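Spent my afternoon at the Sterkard open day in Lundley and I've got far too much to say about it, so this is going to be a thread. Kettle on.

I nearly didn't go. It's 14 miles, the bus was late, and I only knew it was happening because of a poster in the library. But the doors opened at one, it was free, and there was cake. Sold.

They do automation for small firms, the sort with one long bench and a lot of fiddly things to pack. I was expecting a huge orange machine in a cage. There was one of those at the back, but the demo I stayed glued to would fit in my kitchen. 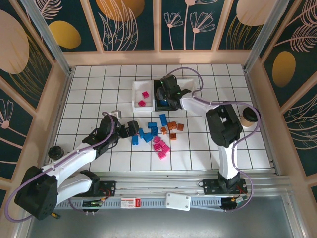
Sorting by colour is dull work for a person, and I say that as someone who did two summers picking buttons at Zullari. You stop seeing the colours after an hour, you really do. So I've got a soft spot for anything that'll take it on, and here the pinks go in a white tray while the blues go in the black one. Two arms working the same table as well, which I hadn't seen before. I kept flinching for them!

The chap on the stand was Edgars Kazlauskienė and he was brilliant, endlessly patient. He'd answered the same things all afternoon and still looked pleased when I piped up with mine.

First thing I asked was what happens when both arms want the same block. He said the software hands out turns, so one gets told to hang back while the other goes in. "Like two people at a fridge," he said. Not in my house, Edgars.

Second thing was how long it took to get this far. They trained it on 2694 practice goes, every one of them done by a person steering the arms by hand first. I'd have lost the will by lunchtime. He said you put the radio on.

A little lad next to me asked if it could do his Lego at home. His mum asked how much. (Edgars laughed and changed the subject, so I'm guessing a lot.)

Also, can we talk about the walls? Dark teal with flowers all over them. I'd have that in my hallway tomorrow. I asked where it came from and got a very blank look.

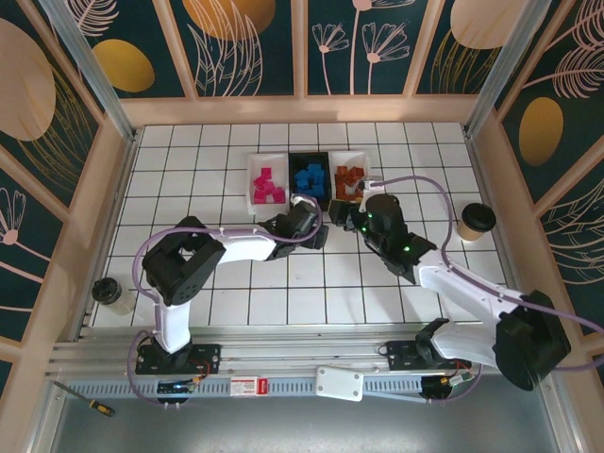
Do you need to be able to code to run one of these? Edgars reckons most of their customers can't. You get two days' training, you learn to stop it, start it and show it a new job, and there's a phone number for everything else.

I did ask the awkward one too, about jobs. He didn't dodge it. He talked about Vītola, a family firm they set up last year, where the packing team moved over to checking and dispatch and the hours stayed the same. I'd like to hear that from the packing team, but fair play to him for answering.

There was a visitors' tally by the door and it had got to 560 by the time I went for my cake. Lemon drizzle, very good, slightly squashed. I had a sit down and then went straight back to the arms, obviously.

Someone asked why they use toy blocks and don't bring along real parts. He said they're cheap, they're all a bit awkward to grip, and everyone in the room can tell straight away if it's gone wrong.
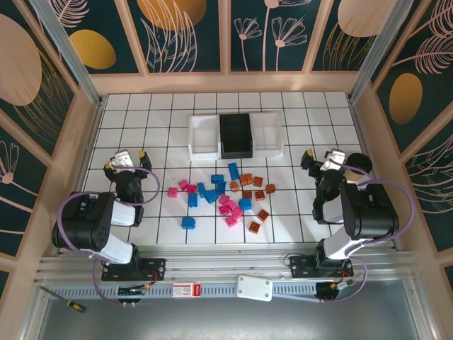 What I hadn't thought about is how much of the job is the mess. Edgars says a tidy row is easy and a heap is where it gets hard, as the arm has to work out which bit it can get hold of without shoving the rest about. Look at those pink ones lying all over each other in the middle and you can see what he means. I'd be using both hands and swearing.

You could put your name down to have a go at steering in January. I've put mine down. My number is 839 so I'm not holding my breath, but I'm telling everyone anyway.

If you're anywhere near Lundley when they do the next one, go! Wear comfy shoes, there's hardly a chair in the place, and get to the cake before three.

Right, bus is here. Will reply to people when I'm home.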